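December 1, 2019
Daichi Wada

Notes for Session 6: How Tea Is Processed

Last session covered where the tea plant grows and how it is picked. These notes cover what happens between the field and the package. Read them along with the Dvorak chapter on drying and storage. You can skip the section on machinery in that chapter.

One plant, several teas

Green, oolong, black and dark teas all come from the same species, Camellia sinensis. The differences come mostly from how the leaf is handled after picking. Variety, soil and season matter too, and a grower will choose a variety with a certain kind of tea in mind, but in principle the same branch could give you any of them.

The main thing to follow is oxidation. Once the leaf is bruised, enzymes inside it meet oxygen and the leaf begins to darken, much as a cut apple does. Heat stops this. Green tea is heated early, so it stays green. Black tea is heated late, after the leaf has turned a coppery brown.

Older books call this step "fermentation." No microbes are needed for it, so the word is wrong in the strict sense, but you will still hear it in factories and see it in trade papers. Dark teas such as pu-erh do go through a microbial stage, and for those the word is correct.

Steps for black tea

Withering. Fresh leaf is spread out on racks or troughs, often for 14 hours or more, until it is limp. It loses a good part of its water. If it is too dry it will crumble in the roller, and if it is too wet the juice runs off.

Rolling. The leaf is twisted and pressed to break the cells. Traditional rolling keeps the leaf fairly whole. The cut-tear-curl method, or CTC, chops it into small pellets that brew fast and strong, and most tea bags are filled with it.

Oxidation. The rolled leaf rests in a cool, humid room. Timing depends on the leaf and the weather, and an experienced maker goes by smell as much as by the clock.

Firing. Hot air stops the oxidation and dries the leaf down to a few percent moisture. Some Chinese black teas are dried over pine smoke at this stage — lapsang souchong is the one you are most likely to have tasted.

Names and labels

In Chinese, the tea we call black is hong cha (红茶), or "red tea," after the color of the brewed liquid. The term hei cha (黑茶), literally "black tea," is used for the dark, microbially fermented teas. This causes trouble in translation, and I will mark it wrong on the written work if you mix them up.

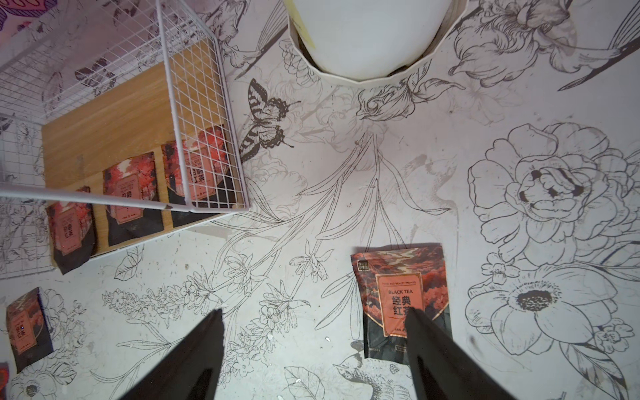 Black tea pouch labeled in English and Chinese (经典红茶, "classic black tea").

Leaf grades are a separate matter. Terms like Orange Pekoe describe the size and wholeness of the leaf. They have nothing to do with orange flavor, and they are not a direct measure of quality. Chinese teas are usually sold by place, style or season and mostly do not use these grades.

Storage

Dry tea picks up water and odors easily. Keep it sealed, away from light, and away from coffee and spices. Black tea keeps longer than green. Most green teas are best within a year, while a well-sealed black tea can go 2 years without much loss.

For next time

Read pages 1 through 14 of the Drumholm packet. Hollis Dvorak will join us for the tasting, so please do not wear perfume. Bring two plain white cups. Written answers on withering and oxidation go in the box outside room 627 before class.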